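Merneck Cocina, pack de escenas simuladas
Fabricante: Rernano
Ref. 1393

Cocinas virtuales para robots de dos brazos que todavía no merecen una de verdad. Incluye 1000 variantes de muebles, paredes y acabados, 235 de ellas con cajones articulados. El buen gusto se vende aparte.
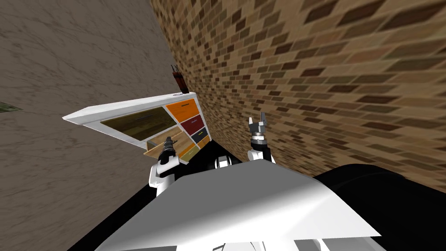
Los cajones Szénási se abren por separado y admiten colores que ningún decorador firmaría: naranja, rojo oscuro, negro y mostaza en la misma columna, junto a una pared de ladrillo. El de madera clara, a medio sacar, también viene de serie.

Licencia por puesto. Distribuye Stonania.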